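3.2 Contact resistance of pin and sleeve connectors after repeated mating
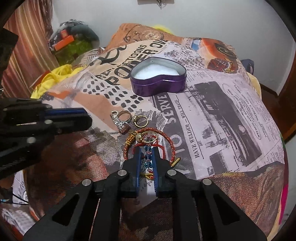

The second series of tests dealt with wear at the contact surfaces. Industrial connectors are often chosen by their ingress rating alone, and the data sheets consulted for this study say little about how the contacts behave once a plug has been inserted and withdrawn many times. The question matters most at sites where portable equipment is moved between outlets several times in a shift, as was the case at the Dengate depot, from which the load profiles in Section 2 were drawn.

Two connector types were compared. The Pellent samples had nickel-plated brass pins, and the Tsuji samples had bare brass pins of the same nominal diameter. Each sample was wired with new cable, torqued to the maker's stated value, and left at room temperature overnight before the first reading. Contact resistance was measured by the four-wire method, with the test current held until two successive readings agreed. Readings were then repeated after every 100 mating cycles. Phase contacts and the earth contact were recorded separately.

Cycling was done on a motor-driven bench fixture built for the earlier cable gland work (Furukawa, internal report). The fixture holds the socket fixed and moves the plug along a single axis, so it does not reproduce the sideways load that a hanging cable places on a connector in service. Ryota Furukawa has suggested that a weighted cable be added in later work, and the fixture has been modified to allow for this.

The nickel-plated contacts showed a small drop in resistance over the first 100 cycles, followed by a flat period that lasted to the end of the run. The bare brass contacts began at a similar level but became less steady as cycling went on. One Tsuji sample was withdrawn at 868 cycles when its latch spring broke — the contacts themselves were still within the limit set in Section 2.4, and its readings up to that point have been kept in the data set. Figure 3 plots resistance against cycle count for all samples, with the withdrawn sample shown as a broken line.

Figure 3. Contact resistance of phase contacts against number of mating cycles, both connector types.

A further group of plugs was held in a humid chamber for 192 hours before cycling began. These results are treated in Section 3.3 and should not be read together with Figure 3, as the starting condition of the contact surfaces was different. The authors thank Erzsébet Jakab for checking the calibration of the current source before and after each run.

Praltance Electrical Research | Contact the editorial office | Copyright Praltance. All rights reserved. | Back to top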